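Voketden desk organiser, six compartment, wood

Product code 3150. In stock. Ships from the Pinach warehouse, usually same week.

Open-top organiser for a work desk. Six sections, thin wooden dividers, no lid, no drawers. Drop stuff in, see it, grab it. Good for cables, sticky notes, rolled cloths, spare glasses, the charger that always walks off to the kitchen. Flat enough to sit beside a laptop without blocking the person across from you.

We sell it on its own or with the Vinell base tray (seperate listing, several colours). Tray just goes underneath and catches crumbs, paper clips etc. Doesn't clip on. Lift the organiser off, tip the tray out, put it back.

What's in the carton: organiser, already glued up. Care card. Two spare felt pads. No assembly, no tools, no screws to lose.

Finish is a clear matte oil. Colour varies a bit from piece to piece, that's the timber, please don't send it back for that. If you're matching a pale desk ask us for one of the lighter ones in the order notes and we'll have a look through the shelf. Can't promise.
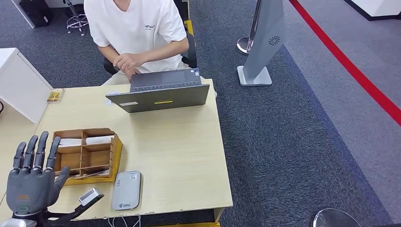 Birthe Hjaltested

On the desk with a laptop going. Couple of rolled or folded white things in the upper compartments, rest of the space left for whatever comes up during the day. Yellow tray under the front. Wood on light wood looks good I think, doesn't shout.

Where to put it: left of the laptop if you're right handed, other way round if not. Leave room for a sheet of paper between. Phone or a portable wifi thingy can lie flat alongside, no need to stuff everything in a compartment. If your cables hang over the front edge of the desk, run them past the organiser and not under it, otherwise it rocks.

Also works on a shelf, in a sewing room, by the front door for keys. One customer has 13 of them down a long bench at a community print shop. Not waterproof so keep it off the bathroom counter.

Cleaning. Dry cloth. Damp cloth if you must, then dry it straight away. No dishwasher, no spray polish. Sticky marks come off with a bit of dish soap on a fingertip. Re-oil every June or whenever it starts to look chalky. Any food-safe oil is fine, thin coat, wipe off the extra, leave overnight before you put paper back in.

Dividers are fixed. We get asked a lot. If you want movable ones look at the Egilsson model, same footprint but the slots are cut so you can shift things around. It costs more and the dividers are a bit thicker so you lose some room inside.

Questions we've had:

Does it stack? Two high, yes, with the felt pads between. Higher than that gets wobbly.

Will it scratch my desk? Pads are on already. Check them now and then, they pick up grit.

Can I get it engraved? Front face only, up to 2 lines. Allow extra time. Send the text by email, not over the phone, we've had a few spelling disasters.

Is the tray included? No. Tray is the Vinell one, add it to the cart seperately. Old bundle was dropped and a few pages on the site may still mention it, sorry.

Returns: 2 weeks, unused, in the original carton. Engraved ones can't come back unless we got it wrong. Chipped corner on arrival, send a photo and keep the packaging, we'll sort a replacement.

Bulk orders for offices and schools go through Bok-nam Yeon, use the contact form and put BULK in the subject line. Pick-up from the warehouse is OK, just wait for the ready email first.

Page updated October 16, 2018. Shipping rates at checkout.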